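The Bottle Task

Filed under: Short fiction
14 shares | 6 comments

1. Bench

Humaira Mohmand had the leader arms by nine in the morning and kept them until the light went. The contract with Enolar specified 300 demonstrations of one task: pick up a squeeze bottle lying on its side, turn it upright, place it in the clear bin. The bottles were to differ in colour. The starting positions were to differ more than the colours did.

Alby Nepia sat at the logging desk with the episode sheet. He marked each run as kept or scrapped and wrote a reason for the scrapped ones. His reasons were short. Slip. Slip. Nozzle caught rim. Operator sneezed.

"I didn't sneeze," Humaira said.

"You coughed. There's no code for coughing."

She squeezed the left handle and the left gripper closed. She had done this work for two years, first at Mustton with a glove and then here with the arms, and she no longer thought of the delay as a delay. It was a property of the hands, like length. She began every movement slightly before she wanted it.

By the time Alby broke off to fetch the tea, two of the orange-red bottles were standing at the bin and the green one was still on its side on the table.

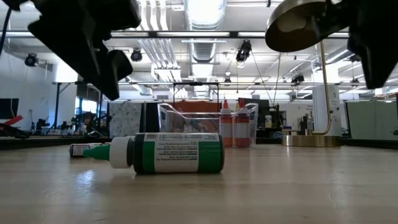 2. Review

Sohail Yousafzai trained the policy at Bondedow, in the building across the yard, and came over when the curves went flat. He had a laptop under his arm and did not sit down.

"It hesitates," he said. "It gets to the bottle, opens the fingers and waits. Twelve seconds, some of the time. Then it picks the thing up perfectly well."

"Is that in the data?" Alby asked.

"I assume so. It hasn't got anywhere else to learn it from."

They played back the wrist view from the kept episodes. In the first batch there was no pause. In the second there was a short one. From episode 18 of the third batch onwards it was there in nearly every run: the arm came down, the fingers opened, and the arm held still over the table before it went to work.

Humaira watched four of these without saying anything. Her hands had moved a little in her lap at the start of each one.

"That's me," she said. "I'm looking for the seam."

Sohail waited.

"There's a place where one strip of wood ends against another. A dark end, quite short. If I put it between the fingers first, I know where I am. Then I go across to the bottle."

"Every time?"

"I didn't know I was doing it."

Alby wound the playback to one of the pauses and stopped it there.

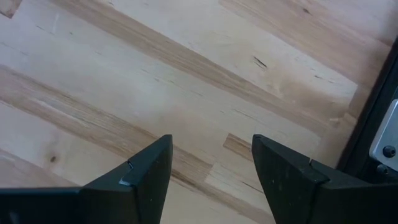
Wrist view, playback stopped. The joint is between the fingers.

Sohail copied the episode number down. "So it has learned that the job starts with finding a bit of wood," he said. "What happens when Enolar puts it on a steel bench?"

"It looks for the wood," said Alby.

"For how long?"

No one had tested that. Sohail went back across the yard to set it up, and rang at ten past four. On the plain bench the arm had come down, opened its fingers and moved in small steps from left to right for as long as he had let it run. The bottle had been in reach throughout.

3. Repeat

The third batch was scrapped. Alby needed a code for the sheet and, finding none, wrote "habit" and carried it down the column.

Humaira asked for a cloth to cover the table. Sohail said a cloth would be its own problem. She asked instead for Kao, the junior operator, to set out the bottles while she faced the wall, and to say "go" at uneven intervals. This worked for most of an afternoon. The pauses shrank, then vanished from the log.

She drove the last run of the day at the same pace as the others. Down, open, across, close. The bottle came up without slipping and she set it in the bin.

"Kept," said Alby.

She let go of the handles. At home that evening she came in, put her bag down, and stood in the kitchen with one hand open over the worktop. Then she filled the kettle.

6 comments | Share this story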